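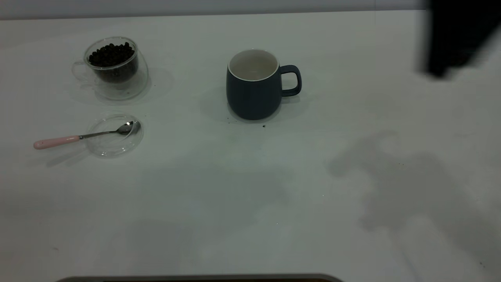

咖啡桌相册 · 写软件的人眼里的一张白桌子

十一月我基本都泡在 Penurcombe 的实验间里,白天改代码,晚上看日志,回家路上脑子里还在转四元数。之前答应过大家把咖啡豆这个任务整理成一页,拖到现在才动手,不好意思哈!我是做软件的,机械那边的事懂得很少,所以这一页聊的都是感知、规划和调试工具,想看减速器拆解的朋友可能要失望了。

任务说起来特别简单:用小勺把玻璃杯里的咖啡豆舀到马克杯里。听着像幼儿园手工课对吧?我当初报给组里的工期是两周,现在想想脸都发烫。

【白桌面、玻璃杯、马克杯】
左边是双层玻璃杯,里面装着深烘的豆子,前面是玻璃碟,小勺斜搁在碟子上,粉色的柄伸到碟子外面。中间偏上是深蓝色马克杯,把手朝右,夹爪在右上角。要处理的东西全在这儿了,麻烦也全在这儿了。

先说感知。我们用的模块叫 Brernano,自己攒的,前面是分割,后面接位姿估计。马克杯它闭着眼睛都能认(深色、哑光、白桌子,简直是送分题),双层玻璃杯就完全是另一回事。深度图上外壁基本是个洞,模型看到的是一团悬在半空的豆子,于是很自信地给我一个比真杯子瘦一圈的圆柱。第一版碰撞模型就是照着这个瘦圆柱建的,后果你们自己脑补吧……

后来的做法挺土的:豆子那一团先当锚点,再去彩色图里找杯口的高光,拿椭圆去拟合,最后往外扩一圈当安全边界。玻璃碟更难找,整个碟子能用的就是那道亮边,我干脆让它跟勺子一起估,先找到勺子的金属头,再在附近搜碟沿。这么一改,位姿跳来跳去的毛病好了大半。

【影子】
右半边桌面上那一大片灰影是机械臂和夹爪的,边缘糊糊的,形状还不规则。我专门把它单列一段,因为它让我丢了整整一个星期六!Brernano 有段时间把影子当成桌上的物体,规划器一看,好家伙,右边有个大障碍,绕!结果夹爪在空中画了个巨大的弧线去拿一把离它并不远的勺子,看着特别优雅,也特别没必要。

现在的处理是把当前关节角和灯的位置喂进去,先算一张粗略的影子掩膜,落在掩膜里的分割结果如果深度上没有凸起,就降权。注意是降权,我试过直接删,删完豆渣大小的东西也跟着没了,桌面清理那个子任务立刻来找我算账。

【规划】
规划器是 Castell。我对它又爱又恨,爱是真爱:约束写起来很舒服,"勺子装着豆子时保持水平"就是一行配置的事。恨的是它默认把姿态约束当硬约束,逆解稍微别扭一点就直接报无解,也不告诉你差多少。我给它加了个松弛项,允许勺面有一点点倾斜,倾斜越大代价越高,单次规划时间从 163 毫秒降到 40 毫秒,当天晚上我请自己吃了顿火锅。

抓勺子那一步也值得唠两句。勺柄末端直接贴在桌面上,夹爪从正上方下去,指尖很容易先蹭到桌子。我现在让它瞄准柄的中段,那里因为搭在碟沿上,多少抬起来一些,再配一段力控下降,碰到东西就停。写力控阈值的时候请务必带单位!!别问我为什么强调这个。

【工具】
日志回放用的是 Atinga。到写这一页为止存了 989 段,每段都带彩色图、深度图、关节状态和规划请求,时间轴可以拖。我最常用的功能是"从失败点往回倒",然后把当时的输入原样塞给新版代码再跑一遍。有 36 段我手动打了"玻璃"标签,每次改 Brernano 都先拿它们开刀,过不了就不上真机。

顺便安利一个小习惯:把提交号写进日志头里。我以前靠文件名记版本,什么 final、final2、真final,现在看到那个文件夹还想绕着走。

接下来打算做豆量估计,就是从杯口看进去判断还剩多少,好决定勺子下探多深。目前的版本在杯子满的时候还行,浅了就开始胡说八道。等能见人了再更新这一页~

评论(5)

豆子过敏患者:双层玻璃真的是噩梦,我们这边最后往杯子上喷了显影剂,属于作弊,羡慕你能不喷。

夜猫调参:影子掩膜那段能不能展开讲讲?如果有两盏灯怎么办,权重叠加还是取最大?

 博主回复:取最大。叠加试过,两个影子重合的地方会被压得太狠,真东西放进去也看不见了。

小舟同学:Castell 松弛项的系数你是手调的吗?我调了三天,勺子不是僵得像木头就是一路撒豆。

路过喝一杯:不懂代码,但是那个深蓝色杯子好好看,求链接!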